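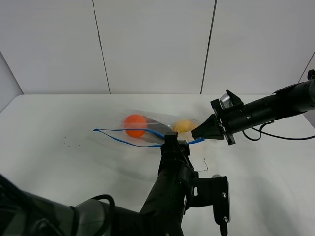
Peltum bag-handling cell: progress report to the Millet program office, June

The main event of this reporting period was a grip-force fault on the Peltum cell at our Turkgate site, and most of this report concerns it. The cell uses two arms to handle filled zip-top bags on an open white table, with one arm working at the blue seal strip and the other steadying the end of the bag. The fault occurred on the steadying side. During a supervised run, the right arm continued to close after the force limit had been reached, and the operator ended the run with the emergency stop. There were no injuries and no damage to the arm.

1. Findings

A review of 300 logged grip cycles found 7 in which the limit was exceeded. In each case the controller had accepted an outdated force reading after a brief loss of communication. The Rirnell driver then held the last value and raised no alarm - a setting carried over from an earlier installation and missed at our acceptance check.

Film handling remains a separate difficulty. Clear film folds and reflects light, and the wrist camera does not always separate the seal strip from the glare beside it.

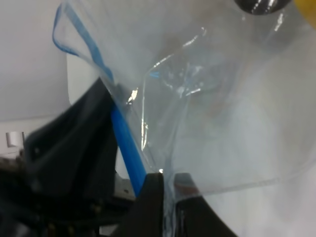 Figure 2. Wrist camera view with the bag film held at the blue seal strip.

2. Corrective action

The driver now stops both arms when a force reading is more than 57 milliseconds old. Closing speed has been reduced, and two-arm runs require a second person at the stop button. Lerato Mokoena, site safety lead, approved a return to single-arm trials under these limits.
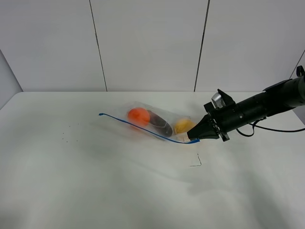 3. Effect on schedule and budget

Two-arm trials are 2 weeks behind plan. The delay will be absorbed within the current phase, and no additional funds are requested. The revised acceptance checklist will be sent to the program office before two-arm work resumes.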